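Kettle corner at work, shelf unit or a real counter?

tfoley22
Posted June 4, 2018
We just moved offices and I'm trying to sort out a tea spot by the gray wood-grain shelves. The kettle lives on a little table for now.

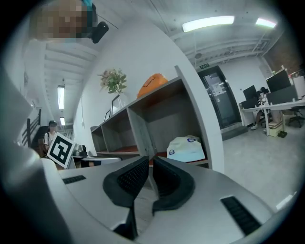
How far should a kettle be kept from shelves?

mugs_and_more
Far enough that the steam goes up into open air and never under a shelf board. I go by an arm's length to the side and nothing at all overhead. Steam gets into the edges of wood-grain board and they puff up, and there's no fixing that.

tfoley22
OK, that's my worry. Dayana wants it ON the shelves so we get the table back. I say leave it alone and put the mugs and tea on the shelves instead.

dcarhuamaca
Dayana here, hi Teresa, I can read! My point was the TOP of the shelves, with just ceiling over it. You'd never get steam under anything. And that table is tiny, somebody's going to catch it with a bag strap and then we've got hot water on the floor.

keanefan189
I'm with Dayana. We had ours on a small side table at my old job (Brarkisov, second floor) and it got bumped constantly. Put a tray under it and move it up.

mugs_and_more
Disagree. Lifting a full kettle down from shoulder height is worse than any bump. How tall is the unit?

tfoley22
Taller at one end, there's a raised bit. The low part is maybe hip height on me? I'd have to go measure.

mugs_and_more
Oh, well hip height is fine! Low part then, tray under it, keep it off the raised end and away from the wall. White paint behind a kettle gets streaky fast.

Endus_Ed
Whatever you do, check where the cord goes. I wouldn't run it across a walkway even for a week. Also you can get a wall shelf from Vutetti for 22 bucks and stop arguing.

dcarhuamaca
We're not allowed to drill, Ed.

Endus_Ed
Then never mind me.

tfoley22
Fine, I'll try the low end with a tray. The tea still goes on the middle shelf though, and I'm not budging on that one.

dcarhuamaca
Top shelf for the coffee and you've got a deal.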